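Das Schaf mit den zwei Gesichtern

17. August 2019

Seit ein paar Jahren sammle ich Berichte über Tiere, die mit einer seltenen Fehlbildung zur Welt kommen. Angefangen hat es mit einem Zeitungsausschnitt, den mein Großvater in einem Buch über Schafzucht liegen hatte. Darin ging es um ein Lamm mit zwei Gesichtern, geboren auf einem Hof bei Rurkard. Der Ausschnitt hat kein Datum, und der Name der Zeitung fehlt. Ich wollte trotzdem wissen, ob an der Sache etwas dran war.

Zwei Gesichter an einem Kopf sind beim Schaf selten, aber gut belegt. Der Fachbegriff heißt Diprosopus. Es gibt ihn bei Katzen, Kälbern, Schweinen und eben auch bei Schafen. Die meisten dieser Tiere werden tot geboren oder sterben in den ersten Stunden, oft weil sie nicht richtig trinken oder atmen können. Mit Flüchen, Strafen oder Vorzeichen hat das nichts zu tun, auch wenn es in den Berichten fast immer so klingt.

Der Ausschnitt meines Großvaters behauptet, das Lamm habe 70 Tage gelebt und mit beiden Mäulern gefressen. Beim ersten Teil bin ich unsicher, beim zweiten würde ich es nicht glauben. In den Beschreibungen, die ich kenne, ist meist nur ein Maul mit einer funktionierenden Speiseröhre verbunden. Das zweite bewegt sich manchmal mit, und daraus wird beim Erzählen schnell ein Tier, das doppelt frisst.

Im letzten Dezember bin ich nach Rurkard gefahren. Der Ort liegt oben am Hang und hat einen Gasthof, eine Kirche und eine Bushaltestelle. Den Hof gibt es noch, er gehört aber längst einer anderen Familie, und dort hatte man von dem Lamm nie gehört. Im Gasthof kannte man die Geschichte dagegen, allerdings in einer Fassung mit einem Kalb. Ein älterer Mann am Nebentisch bestand auf einem Hund. Ich habe alle drei Fassungen aufgeschrieben und bin am nächsten Tag weiter nach Treltwood gefahren, wo es ein kleines naturkundliches Museum gibt.
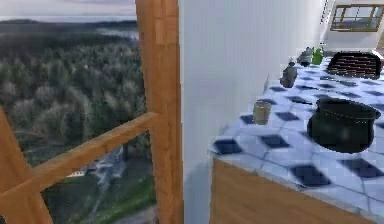 Blick aus dem Fenster über das Land bis zu den Hügeln

Das Museum hat zwei Räume und ein Archiv im Keller. Dort arbeitet Kwame Essien, mit dem ich vorher einige Mails gewechselt hatte. Er hatte mir das Eingangsbuch der Sammlung schon herausgelegt. Unter der Nummer 2216 steht der Eintrag »Lammschädel, doppelt, Geschenk aus Rurkard«. Dahinter hat jemand mit Bleistift ein Fragezeichen gesetzt. Der Schädel selbst ist nicht mehr da. Essien vermutet, dass er bei einem Umzug des Museums verloren ging oder an eine andere Sammlung abgegeben wurde. Eine Quittung darüber hat er bisher nicht gefunden.

Damit ist das Lamm noch nicht bewiesen. Ein doppelter Schädel kann auch zusammengesetzt sein – solche Stücke wurden früher auf Jahrmärkten gezeigt und danach gern an Museen verschenkt. Essien hat mir ein Exemplar gezeigt, bei dem man die Klebestelle mit bloßem Auge erkennt. Es stammt von einer Schaubude namens Brurkska, die damals durch die Gegend zog und unter anderem ein »Kalb mit Menschenaugen« im Programm hatte. Die Augen waren aus Glas.

Ob das Lamm aus Rurkard auch von dort kam, lässt sich im Moment nicht klären. Für einen echten Fall spricht, dass der Eintrag im Eingangsbuch einen Hof nennt und keinen Schausteller. Dagegen sprechen die 70 Tage.

Was mir bei der Sammlerei auffällt: Die alten Meldungen unterscheiden sich kaum von denen, die heute im Netz stehen. Ein Bauer ist erschrocken, die Nachbarn kommen gelaufen, ein Tierarzt wird erwähnt, aber ohne Namen. Meistens gibt es ein unscharfes Foto. Von den 400 Meldungen in meinem Ordner nennen ganze 5 eine Quelle, bei der man nachfragen könnte. Eine davon war ein Ziegenlamm aus Khunthong, und dort bekam ich tatsächlich eine Antwort. Das Tier war wenige Minuten nach der Geburt gestorben. In der Meldung hatte gestanden, es werde im Dorf verehrt.

Den Ausschnitt habe ich inzwischen eingescannt und an Essien geschickt. Er will die Schrift mit den Lokalblättern vergleichen, die im Archiv in Treltwood gebunden vorliegen. Es fehlen einige Jahrgänge, das kann also dauern. Wer selbst etwas über das Lamm weiß oder einen ähnlichen Ausschnitt zu Hause hat, kann mir gern schreiben. Auch die Fassung mit dem Hund würde mich interessieren.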